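4 May 2022
Suture bench, tissue practice

Carried on with the running stitch on tissue. Ansel Rosenthal set up the trays before lunch and I took the second half of the afternoon. Same thread as last time, black braided, from the Akorport box. There is one more box on the shelf behind the sink and then we need to order.

First tray was a write-off. The tissue had been out of the fridge too long and had gone soft at the corners, so the stitches cut through as soon as I put any tension on them. Cut it into strips and used it for needle passes only. Second tray was from the bottom of the fridge and held much better.

Worked on three things: length of the tail, where to grip the thread, and keeping the surface wet. The tail is still my main problem. If I leave it short it slips back through on the first pull. If I leave it long it drifts over the wrist of the instrument and I lose track of which strand I am meant to be pulling. Ansel says to park it on the far side before starting the knot. Tried that for the last five knots and it helped on most of them.

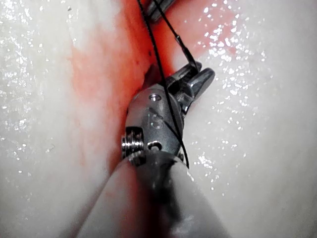 Second tray. Loose tail hanging just below the wrist, other strand up at the jaws.

Gripping too near the end of the jaws lets the thread roll. A little further back is better, but then it is harder to let go cleanly. Marked up the Gistcombe sheet with both positions and pinned it over the bench. Please don't take it down, the clean copy has not been printed yet.

Tension: pulled too hard on the first two knots and puckered the edges. Went slower after that and brought both strands down flat before tightening. The edges met without bunching. Could not get the last knot to lie square and left it as it was so Ansel can have a look in the morning.

Wetting: saline from the squeeze bottle between stitches. Too much and the black thread sticks to the surface and has to be picked up again. A damp gauze pressed on and lifted off does nearly the same job with less mess – will use that from now on.

Cleaning: instruments rinsed, brushed around the joint, then into the Ustow bath for the long cycle. There was a bit of thread caught in one of the hinges, got it out with the fine tweezers. Check for this before the bath, the cycle does not shift it. Trays bagged and in the yellow bin. Bench wiped down twice.

The stitch log stands at 1,076 with today's added. I left out the needle passes on the first tray.

To do
– order thread, same gauge
– new bulb for the bench lamp, it flickers when warm
– ask Radonjić about the firmer tissue they had in October
– move the trays to the top shelf of the fridge and write the date on the lids
– redo the last knot from today, tail parked first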